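When the Gloves Slipped: Duangjai Kongkaew on a Calibration Fault That Spoiled 858 Recordings

Apr 8, 2024

Duangjai Kongkaew runs demonstration recording at Kesero, where people wearing sensor gloves carry out ordinary household tasks and the hand data is used to train robot arms. In November her team had to pull 858 recordings after one of the arms crushed a drinking glass during a supervised trial. A piece of glass reached a technician's sleeve. There was no injury, but the trial was stopped and the arm was locked out for 15 days.

We spoke at her office for a little over an hour. She had the incident report open on her laptop and went back to it often.

The arm, which the team calls Plomo, had been picking up cups and glasses without trouble for weeks. On the morning of the accident it was running a new policy trained on the latest batch of glove data. It closed on the glass, lifted it a short way, and kept closing.

"The first thing people said was that it was a gripper problem," Kongkaew said. "That was a fair guess. We'd had a bad finger pad before. So we spent the first two days taking the gripper apart, and it was fine. The force limit was set where it should be for the plastic cups. It was too high for thin glass, and that's on us too, but it doesn't explain why the arm wanted to keep squeezing."

The answer was in the recordings. Each glove has a rig on the back of the hand, and the position of the hand is worked out partly from a printed square marker that the room cameras can see. The finger readings come from the glove itself. The two have to agree. On one pair of gloves, the plate that holds the marker had worked loose at its screw and turned a few degrees. The software took the turn as real and corrected the fingers to match.

"So in the data, the person's hand looks like it closes 15 millimeters further than it did," she said. "If you're holding a thick handle, you don't notice. If you're holding a glass, the fingers go right through the glass. The policy learned that this is what hands do."

I asked why the system had not flagged it. Kongkaew said there was a check, and that it had worked as written. It compared the glove's position at the start of a session with a reference pose, and it rejected anything outside a fixed tolerance. The plate was still tight enough at the start of each session to pass. It turned as the person worked.

"We checked at the beginning and never at the end," she said. "Everybody who looked at that procedure signed off on it, me included. I wrote half of it."

There had been one warning. Nathalie Desmet, who records on the afternoon shift, had written in the session log that her right hand looked "wrong on the screen" when she set down a bowl. The note was entered in a free text box. The box was exported with the rest of the session, but it was not shown on the review page, so the reviewer passed the session without seeing it.

Desmet joined us for part of the interview. She said she had mentioned it out loud as well, but the room was busy and she did not push.

"I thought it was a drawing problem," Desmet said. "The hand on the screen always looks a little odd. You get used to it. I should have stopped and asked for a new calibration, but we were behind that week and it takes a while."

Kongkaew does not put the blame on her. "She's the only one who wrote anything down," she said.

Finding out how much data was affected took longer than finding the fault. The gloves were not logged by serial number at that time, only by size, and the lab had two pairs of mediums. The team went back through the video and looked for a scratch on one of the wrist straps. In the end they could not separate the pairs with confidence for every session, so they withdrew all of the medium recordings from that period. Some of the 858 were probably good.

"That was an argument," Kongkaew said. "People worked hard on those. But I can't tell a customer that most of it is right."

The customer was Khumalo, a company that wanted an arm for setting and clearing tables. Kongkaew called them before the cause was known. She said the call was short and the people on the other end were mostly interested in whether anyone had been hurt. The delivery date moved back, and the batch was recorded again from the start.

Several things have changed. Every session now ends with the same reference pose it starts with, and if the two differ, the session is held. The gloves have serial numbers. The marker plates use a locking screw and get a paint mark across the head, so a turn shows up by eye. Log notes appear at the top of the review page, in the same size type as everything else. The arm has a separate force limit for each type of object, and a person has to pick the type before a run begins. Trials with real glass are done behind a screen.

Recording resumed with soft and light objects: cups, flowers, bread.
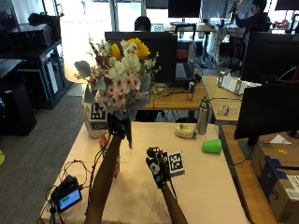 A glove session with a wrapped bouquet. The square marker on the right hand is the part the cameras track.

Flowers have been useful, Kongkaew said, for a reason the team did not plan. Stems give under the hand, and someone reviewing the playback can compare the grip with the video. Her group now keeps a set of 40 short recordings for this kind of comparison and runs them through the software, called Kinska, every time it is updated.

I asked whether she thought the same fault could happen again. She said a loose plate would be caught. She was less sure about faults that come on slowly in both gloves at once, for example if the sensors age at the same rate. The end pose would not necessarily show that. A second, independent measure of finger position is being tested, but it adds weight to the hand and the people who wear it for hours do not like it.

Desmet said she has stopped three sessions since the change. Two of them were nothing. The third was a cable starting to fail near the wrist, and the glove was taken out of use the same afternoon.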